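Search the glossary... Go

Staking pool
2 min read

A staking pool is a group of coin holders who lock up their tokens together so they can act as one validator on a proof-of-stake blockchain. I'll use Prindavura as my main case here, as it's the network I know best (and the one I've lost the most sleep over!).

Running a validator on Prindavura alone takes 257 coins, and most of us don't have that sitting in a wallet. With a pool you can put in whatever you've got, and the rewards get split by share after the operator takes a fee. My first pool was Jastik, which opened in July with 151 members and had grown to 218 by the time I left.

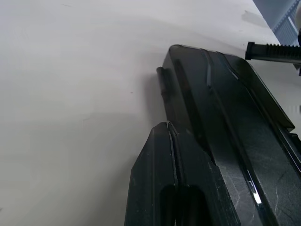
One reader wrote in to say that the fee matters a lot less than the exit wait, and that being stuck in line at Bratent while the price slid cost far more than any operator ever charged. I'd go along with that – I always read the exit rules first now.

Pools come in two basic kinds. In a custodial pool, such as Bratent, the operator holds your coins. In a non-custodial one, like Kong, they stay under a contract and you keep the withdrawal key. Both can be slashed, meaning part of the stake is taken away if the validator signs bad blocks or goes offline for too long.

Some pools also hand out a receipt token you can trade while your stake is locked. Kong's has usually sold for a little less than the coin behind it.

14 shares
3 comments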